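Breakfast table, week two
August, by the author of the Statville bench notes
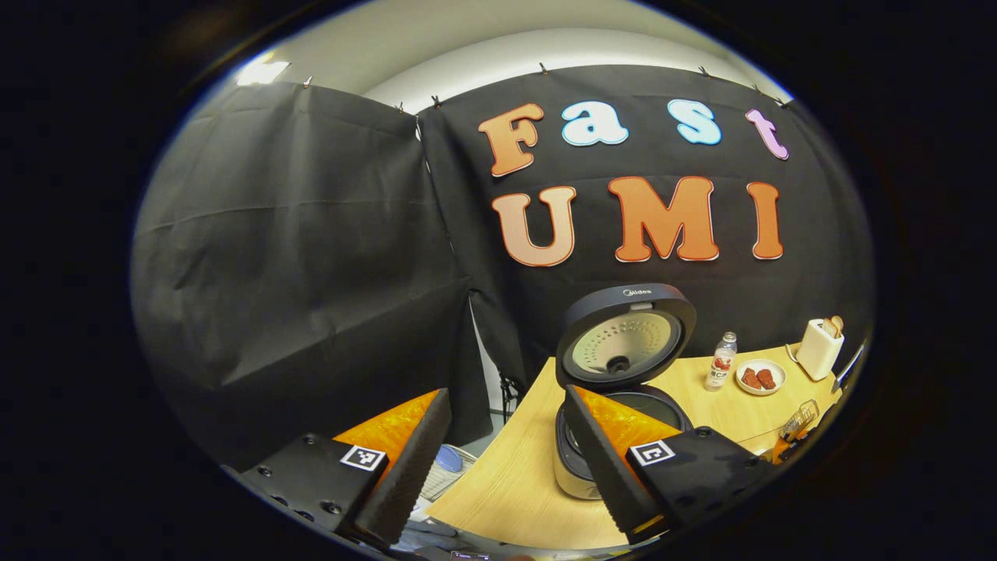 Rice cooker open, toaster on the right, gripper in hand.

I'm up to 124 demos on the rice cooker. The goal is 500 before I train anything. Each one is the same job done by hand with the gripper: pick up a piece from the white plate, put it in the cooker, close the lid. The lid is the slow part. I kept pushing too close to the hinge, so on Wednesday I threw out five takes and did them over from the front edge. Toast is next. I haven't decided how hard to squeeze it.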